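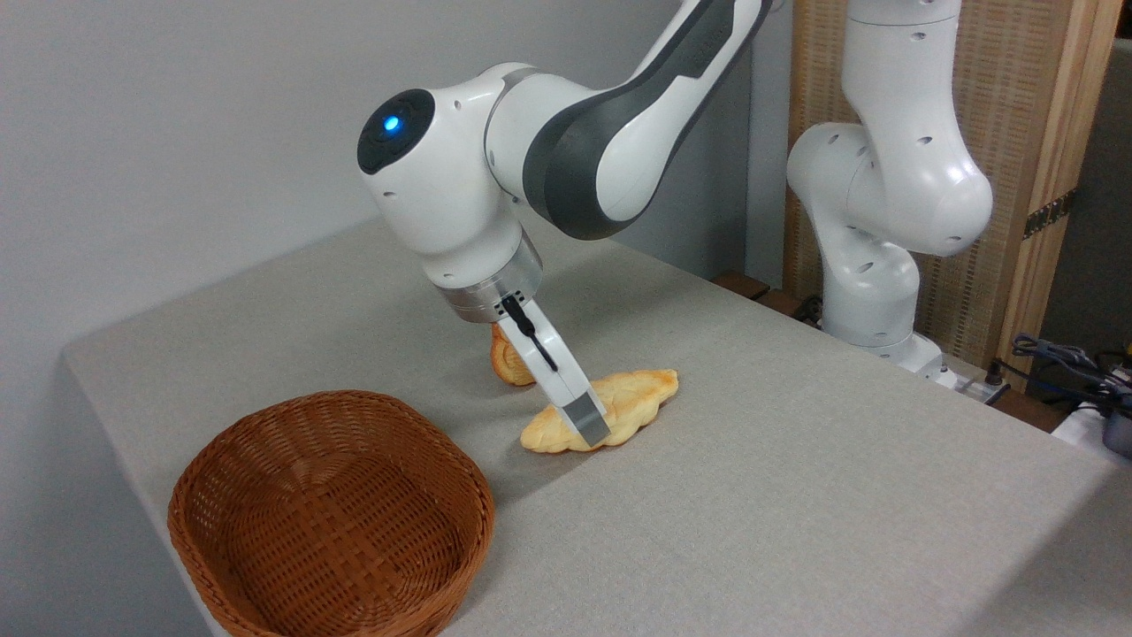 Melati Sembiring wrote in to say her tablet drops from full to 14 percent overnight, even with the cover closed, and asked if the battery is finished. Probably it isn't. Try these before paying for a new one.

## Overnight drain

- Open the battery page in settings and look at what ran while the screen was off. Mail and cloud photo backup are the usual ones. Set mail to check by hand.
- Turn off Bluetooth if you only use it for a keyboard.
- Restart the tablet. Mine had been on since December and got better after that alone.

## Charging

Use the charger that came with it. A small phone charger will work on most tablets, but slowly, and if you're watching video the level may still go down. I keep a Tranico cable with the kitchen tablet and a longer one by the couch.

Lint in the port is common. Power off, then work it loose with a wooden toothpick. Don't use a pin.

## Storing a spare

Charge it to half, shut it down fully and put it in a drawer away from the stove or heater. Top it up every 3 months.

## Cleaning the screen

Dampen a microfiber cloth with plain water and wipe in one direction. Skip window cleaner, which can wear off the coating. Crumbs along the edge of a case come out with a dry paintbrush. Take the case off first and wash it separately if it's silicone.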